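Journal > Odds and Ends > Learning to Swim at Sixty

21 November 2018

I was 60 in September, and the present I gave myself was ten weeks of adult swimming lessons at the Larnis pool. My sister thought I'd gone a bit potty. I grew up two streets from a beach, you see, and everyone assumes that a girl who grew up two streets from a beach can swim. I could paddle. I could stand in water up to my ribs and look as though I was about to swim, which I did very convincingly for most of my life!

Our teacher is Kirsty Galbraith, and she has the patience of a saint and a voice that would carry across a paddock. The first evening she had us sit on the edge and blow bubbles. Grown people, in a row, blowing bubbles (one of us a retired magistrate, though I won't say which). I laughed so much I swallowed a good mouthful and had to be thumped on the back by Waltraud Gerlach, who has been my lane partner ever since.

Breathing is the hard part. My arms were all right and my legs more or less went where I sent them, but the minute I turned my head I'd gulp and panic and put my feet down. Kirsty had me hang on to the rail and just roll my face in and out of the water, over and over, while the others went off with their kickboards. I was a bit sulky about it, to be truthful. Then one evening in the fifth week I let go and did 17 strokes before I stopped, and Waltraud cheered so loudly that the lifeguard stood up.

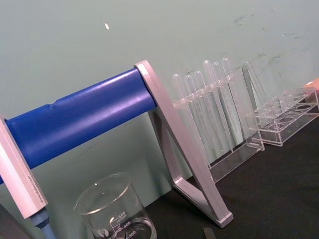 After that I got greedy and started going in the mornings as well, when the slow lane is mostly people my age and older having a natter at the wall. Jean Sutherland, who used to teach my boys at Astden Primary, does her 1,000 metres without so much as a pause and then gets out and puts her lipstick on. I asked her what she thinks about all that time and she said soup. I've tried it and it does help. I planned a whole pumpkin and ginger last week, and I was at the far end before I remembered to be frightened.

Things I wish I'd bought sooner: decent goggles, a cap that doesn't pull my hair, and a proper towelling robe for the walk back to the change rooms. The colour of my bathers has gone already from the chlorine, so I'd say don't spend too much on those.

We have 2 lessons left and then Kirsty wants us to try the deep end. I've told her I'll see how I feel on the night. Waltraud has told her we'll both be doing it.

Recent posts
The lemon tree, again
A weekend in Rutance with the grandkids
What I've been reading this winter
Pumpkin soup three ways
Clearing out Mum's sewing box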